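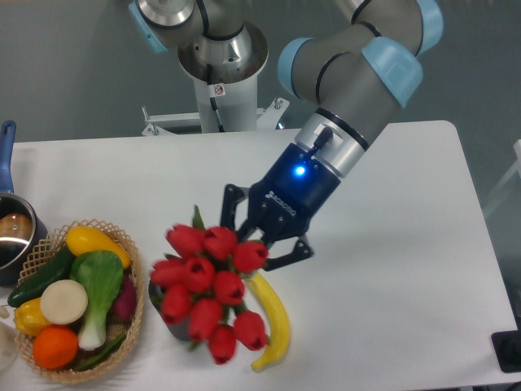
Red tulips, a basket and one banana on the white table.

The tulips were Si-eun's idea, and I'd like that written down somewhere before my brother starts telling it his way.

We had the table for the whole of June, you see. Mum had gone to stay with her cousin by the sea and left me the keys to the flat, a list of things not to touch, and 80 pounds in an envelope marked FOOD ONLY (underlined, the cheek of it). The flat was going to be let out from July. My job was to make it look like somewhere a person might want to live, and for years it had looked like somewhere a person kept their post.

So I started with the table. It took me a whole Wednesday to find it! Under the bills there were knitting patterns, and under the knitting patterns there were more bills, and right at the bottom was a birthday card I'd made when I was six, with a horse on it that could just as easily have been a settee. I sat on the floor and read everything. Then I wiped the top down and there it was, white all over with its corners rounded off, and I remembered doing my spellings at it with my chin on my arm.

"It looks like a dentist's," said Si-eun, when she came up with the milk.

She was right. She went off to Lachance, the shop under the railway arch that sells candles and lampshades and one very expensive goose, and came back with an armful of tulips. Red ones. Not real.

"They won't need watering," she said.

"Mum hates artificial flowers."

"Your mum isn't here."

I put them in the dark grey pot, the one that used to have pencils in it, and I pushed the wicker basket in on the left with the shopping in it. Then I put the banana on the other side, all by itself. I can't tell you why. It had come away from its bunch on the stairs and I didn't like to put it back with the others, as if it had done something wrong. It lay there very yellow beside all that red and I thought, well, that's cheerful.

Živko Dumitrescu from the letting agency came at four. He had a damp umbrella and a form from a firm called Ponum that wanted to know about the boiler, and he went round tapping the walls and saying "mm". He said "mm" to the bathroom. He said it twice to the hall carpet. Then he got to the table and stopped.

"My grandmother had tulips like this," he said. "On the television. When the television changed, the tulips stayed."

I said they were new, and he said hers had been new too, once. He touched a petal with one finger, ever so lightly, and wrote something on the form, and when I read it upside down it said 952 a month, which was a good bit more than Mum had been hoping for. I'm not saying it was the flowers. Si-eun is saying it was the flowers.

I rang Mum that night. I told her the figure and she went quiet, and I could hear gulls, and her cousin shouting about a saucepan.

"Did you find the table?" she said.

"I found it."

"Was there a card with a horse?"

I looked across at it. I'd propped it on the windowsill to dry out the creases, next to the key for the meter cupboard. The tulips had gone nearly black in the evening light and the banana was still glowing away like a little lamp.

"There was," I said. "I always thought you'd thrown it out."

"Under the bills was the safest place," said Mum. "Your brother never went near a bill in his life."

She asked what I'd had for tea, and I said toast, and she said what was the envelope for, then? So after she'd rung off I peeled the banana and ate it standing up. Then the table looked lopsided, so I shifted the flowers along a bit and went to bed.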